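Caring for Natural Stone Floors Between Professional Visits

Posted October 22, 2024

Readers of this blog regularly ask how natural stone should be maintained once the polishing contractor has gone home. The guidance below reflects the practice we follow at Zellow for limestone, travertine and marble floors in offices and private residences.

The first matter is grit. Sand and fine gravel carried in on shoes will scratch a polished surface long before any spill harms it. We advise clients to place a mat of good length on both sides of each exterior door and to shake the mats out regularly. Dust mopping should take place daily in entrance areas and at least 2 times a week elsewhere. A vacuum cleaner may be used provided the beater bar is switched off.

The second matter is the cleaning product. Vinegar, lemon-based sprays and most bathroom descalers are acidic and will etch limestone and marble. The resulting dull marks are often mistaken for stains, and further scrubbing makes them worse. A cleaner with a neutral pH, diluted according to its label, is sufficient for routine work. The mop should be well wrung, and the water changed as soon as it turns gray.

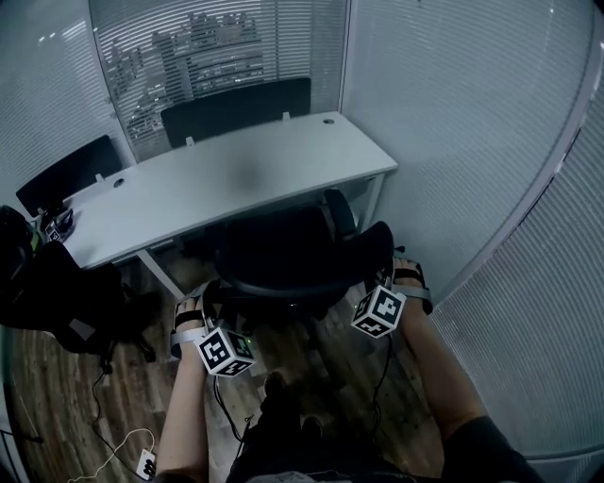

Desk and chairs in a glass-walled office.

Sealing is frequently misunderstood. A penetrating sealer does not make stone waterproof - it slows absorption so that a spill can be wiped up in time. To test an existing floor, place a few drops of water on a clean, dry tile and wait roughly 30 minutes. If the stone has darkened under the water, the sealer is probably due for renewal. The test should be repeated in several places, as walkways wear faster than corners.

In September our colleague Dragica Petek inspected a travertine lobby in Sillulport where a topical wax had been applied over an unsealed floor. The wax had yellowed along the main walkway and had to be stripped before any other work could begin. Clients who are unsure what has been applied to their floor are asked to tell us before the first appointment, and to keep any empty containers for reference.

Oil and grease call for a poultice, and the method differs by stone type. That subject will be treated separately. Requests for a floor inspection may be submitted through the contact page, with a note of the stone type, if known, and the approximate area.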